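Prosten 양팔 커넥터 체결 패키지 사용기: 안 꽂힌 것을 꽂혔다고 하는 기계

2021년 10월 10일 일요일

이 제품을 사려고 검색해서 들어온 분이 많을 테니 결론부터 적는다. 지금 버전은 양산 라인은 물론이고 시험실에서도 사람이 옆에 붙어 있어야 한다. 로봇 팔이 나쁘다는 얘기는 아니고, 팔 위에 얹은 소프트웨어가 자기가 한 일을 잘못 보고한다는 얘기다. 체결 작업에서는 이게 제일 곤란하다. 못 꽂으면 다시 꽂으면 되는데, 못 꽂아 놓고 꽂았다고 하면 그 기판은 다음 공정으로 그냥 넘어간다.

우리가 받은 것은 Hitley에서 공급한 Prosten 패키지다. 로봇 팔 두 대용 제어 소프트웨어, 손목에 다는 깊이 카메라 설정, 충돌 감시 모듈, 그리고 커넥터 체결용 동작 묶음이 들어 있다. 팔은 이미 시험실에 있던 것을 썼다. 판매 자료에는 케이블 끝의 작은 커넥터까지 집어서 기판에 꽂을 수 있다고 되어 있고, 시연 영상도 꽤 그럴듯하다. 그런데 시연 영상을 여러 번 돌려 보면 꽂은 다음에 잡아당겨 보는 장면이 한 번도 없다. 그때 눈치를 챘어야 했다.

시험 조건

작업은 단순하게 잡았다. 전원 관련 부품이 올라간 녹색 기판을 회색 받침에 고정해 놓고, 한쪽 팔이 전선 달린 검은 커넥터를 집어 기판 앞쪽 가장자리 근처의 자리에 꽂는다. 다른 쪽 팔은 위에서 기판을 보조한다. 기판에는 전원을 넣지 않았다. 로봇을 시험하면서 기판까지 살려 두는 것은 좋은 생각이 아니다. 이 조건은 처음부터 끝까지 바꾸지 않았다.

설치는 Onasis에서 일하는 Toàn Cao 씨가 도와주었다. 이 사람이 없었으면 좌표 맞추는 데만 훨씬 오래 걸렸을 것이다. 설명서의 좌표 보정 항목은 팔 한 대 기준으로 쓰여 있고, 두 대일 때는 "동일한 방법으로 반복"하라는 한 줄이 전부다. 반복하면 된다는데, 두 팔의 기준이 서로 어긋났을 때 어느 쪽을 믿어야 하는지는 어디에도 없다. 문의를 넣었더니 먼저 보정한 쪽이 기준이라는 답이 왔다. 그러면 그렇게 써 놓으면 될 일이다.

팔을 마주 보게 배치하면 가운데에서 작업 공간이 겹친다. 두 팔이 한 기판을 만지려면 겹칠 수밖에 없고, 그래서 충돌 감시 모듈을 돈 주고 사는 것이다. 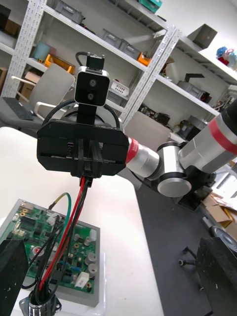 마주 보는 팔의 그리퍼와 그 위에 얹힌 깊이 카메라. 카메라 둘레로 검은 케이블이 고리처럼 돌아간다.

케이블 얘기를 먼저 해야겠다. 나는 로봇 사용기를 읽을 때 케이블 얘기가 없으면 그 글을 믿지 않는다. 충돌 감시 모듈은 팔의 링크와 그리퍼를 입체 모형으로 만들어 서로의 거리를 계산한다. 이 모형에 케이블이 없다. 카메라 옆으로 튀어나온 케이블 고리도 없고 그리퍼 아래로 늘어진 다발도 없다. 설정 화면에 여유 거리를 주는 칸이 있기는 한데, 케이블을 감안해서 값을 키우면 두 팔이 기판 하나에 같이 접근하지를 못한다. 값을 줄이면 접근은 하고, 대신 케이블은 운에 맡기게 된다. 판매사가 권장하는 기본값은 후자다.

시험 결과

같은 동작을 123회 돌렸다. 매번 사람이 커넥터를 손으로 당겨 보고 확인했다.

제대로 체결됨: 70회
체결되지 않음: 52회
충돌 감시와 관련해 중단: 나머지 한 번

절반을 조금 넘긴 수준이다. 처음에는 이 숫자만 보고도 실망했는데, 로그를 대조하고 나서는 성공률은 별로 신경이 안 쓰이게 됐다. 체결되지 않은 것 가운데 6회는 로그에 정상 체결로 남아 있었다. 오류도 경고도 없고, 화면에는 초록색 표시가 떴다.

첫 번째 고장: 거짓 성공

원인을 짐작해 보자면 이렇다. 소프트웨어는 커넥터를 밀어 넣을 때 저항이 올라갔다가 멈추는 모양을 보고 체결을 판정한다. 그런데 플러그가 살짝 비스듬히 들어가 턱에 걸려도 저항은 올라갔다가 멈춘다. 힘의 크기만 놓고 보면 둘이 거의 같다. 밀어 넣은 깊이를 함께 보면 가려낼 수 있을 것 같은데, 깊이 판정은 기본으로 꺼져 있고 켜면 정상 체결도 자꾸 실패로 잡는다. 손가락 사이에서 커넥터가 조금만 밀려도 깊이 기준이 틀어지기 때문으로 보인다.

이 크기의 부품은 손가락 끝에서 잘 돈다. 두꺼운 손가락 두 개가 작은 플러그를 무는데 전선은 손가락 틈으로 빠져나가 있으니, 전선이 당겨지면 플러그도 따라 기운다. 사람은 꽂으면서 손끝으로 각도를 고친다. 이 패키지는 집은 순간의 각도를 끝까지 믿는다. 중간에 카메라로 다시 확인하는 기능이 있냐고 물었더니 다음 버전에 들어간다고 한다. 6월에 물었을 때도 다음 버전이라고 했다. 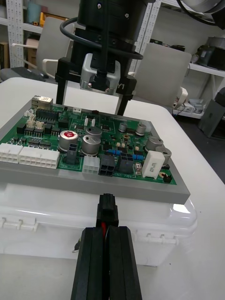
손가락 끝에 물린 검은 커넥터와 빨간 전선. 기판 앞쪽 가장자리의 48V IN 표기가 거꾸로 보인다.

사진에 보이는 표기를 다시 읽어 주시기 바란다. 48V 입력이 있는 기판이다. 전원 쪽 커넥터가 덜 꽂힌 채로 다음 단계로 넘어가면 접촉이 나쁜 자리에 전류가 흐르게 되고, 그 뒤로는 로봇 문제가 아니라 발열 문제가 된다. 우리는 무전원으로 시험했으니 아무 일도 없었다. 그렇다고 제품이 안전하다는 뜻이 되지는 않는다.

두 번째 고장: 멈출 때 멈추지 않음

한 번 중단됐다고 적은 그 건이다. 보조하던 팔이 물러나는 중에 다른 팔이 예정보다 일찍 접근했다. 감시 모듈은 경고를 띄웠다. 경고를 띄우고, 그 상태로 동작을 계속했다. 옆에 있던 내가 비상정지를 눌렀고 두 팔은 닿기 전에 섰다.

로그를 보니 경고 발생과 정지 명령 사이에 다른 단계가 하나 끼어 있었다. 체결 동작이 "중단 불가 구간"으로 지정되어 있으면 경고가 와도 그 구간을 끝낸 다음에 멈추게 되어 있다. 삽입 도중에 멈추면 부품이 상하니까 그렇게 했다는 것이 Hitley 측 설명이다. 커넥터 하나 살리자고 팔 두 대가 부딪치게 두는 설계가 어떻게 출하 기본값이 됐는지 나는 모르겠다. 이 설정은 끌 수 있다. 고급 설정 안쪽, 동작 묶음별 항목에 들어가서 하나씩 꺼야 하고, 동작 묶음을 새로 불러오면 다시 켜진다. 다시 켜진다는 안내는 안 나온다.

비상정지에 대해서도 한마디. 물리 버튼은 제대로 먹는다. 다행이다. 그런데 화면에 있는 정지 버튼은 비상정지가 아니고 작업 정지다. 빨갛고 크고 팔각형이다. 처음 온 사람은 십중팔구 이쪽을 먼저 누를 것이다. 우리는 화면 버튼에 종이를 붙여 가려 놓았다.

복구 과정

정지 후에 다시 시작할 때도 찜찜한 데가 있다. 비상정지를 풀면 소프트웨어가 마지막 단계부터 이어서 할지 묻는다. 기본으로 선택된 쪽이 "이어서"다. 팔이 서 있는 동안 사람이 기판을 만졌는지, 커넥터가 아직 손가락에 물려 있는지는 확인하지 않는다. 우리는 커넥터를 일부러 빼 놓고 이어서를 눌러 보았는데, 팔은 빈 손가락으로 삽입 동작을 끝까지 했다. 그러고는 저항이 없었다며 실패로 기록했다. 그나마 실패라고는 했다.

좋은 점

없지는 않다. 커넥터를 집는 동작 자체는 생각보다 안정적이었다. 전선이 엉키지 않게 놓아 주기만 하면 헛손질이 드물다. 로그도 자세하다. 위에 쓴 문제를 우리가 찾을 수 있었던 것도 로그가 시각별로 다 남아 있어서였으니, 이 부분을 만든 사람에게는 불만이 없다. 좌표 보정은 설명서가 엉망이라 그렇지 한 번 맞춰 놓으면 잘 틀어지지 않았다.

지원 창구의 답도 느리지는 않다. 내용이 문제다. 거짓 성공 건을 로그와 함께 보냈더니 힘 기준값을 높여 보라는 답이 왔다. 높여 봤다. 비스듬히 걸린 플러그를 더 세게 누를 뿐이었고, 플러그 하나는 모서리가 뭉개졌다. 다시 보냈더니 이번에는 낮춰 보라고 했다.

다른 제품과 비교

Grewal의 체결 모듈을 예전에 잠깐 써 본 적이 있다. 양팔은 지원하지 않고 동작도 답답할 만큼 느리다. 대신 꽂은 다음에 살짝 되당겨 보는 단계가 기본으로 들어 있어서, 빠지면 실패로 친다. 화려한 기능은 아니다. 같은 기판으로 비교한 것이 아니니 성공률을 나란히 놓을 생각은 없지만, 되당김 하나만 있어도 Prosten의 거짓 성공은 상당수 걸러질 것이라고 본다. 사용자가 동작 묶음을 직접 고쳐서 넣을 수도 있다. 우리도 넣어 봤는데, 그렇게 하면 보증 조건에서 "수정된 동작"으로 분류된다.

그래도 쓰겠다면

중단 불가 구간은 동작 묶음을 불러올 때마다 꺼졌는지 확인할 것.
물리 비상정지 버튼을 손 닿는 곳에 두고, 화면 버튼은 믿지 말 것.
케이블 고리는 최대한 바짝 묶되 손목이 끝까지 돌아가는지 천천히 돌려 볼 것.
정지 후에는 "이어서"를 고르지 말고 처음부터 할 것.
체결 결과는 전수로 당겨 볼 것. 초록색 표시는 참고만.
전원이 들어간 기판에는 쓰지 말 것.

마지막 두 줄을 지키면 자동화로 아끼는 시간이 얼마나 남는지는 각자 계산해 보시기 바란다. 우리는 손으로 꽂는 편이 빨랐다.

별점은 다섯 개 만점에 두 개. 하나는 로그, 하나는 집는 동작에 준다. 다음 버전이 나오면 같은 기판으로 다시 돌려 보고 이 글에 덧붙이겠다. 언제가 될지는 Hitley에 물어보시면 된다. 나한테는 날짜를 안 알려 줬다.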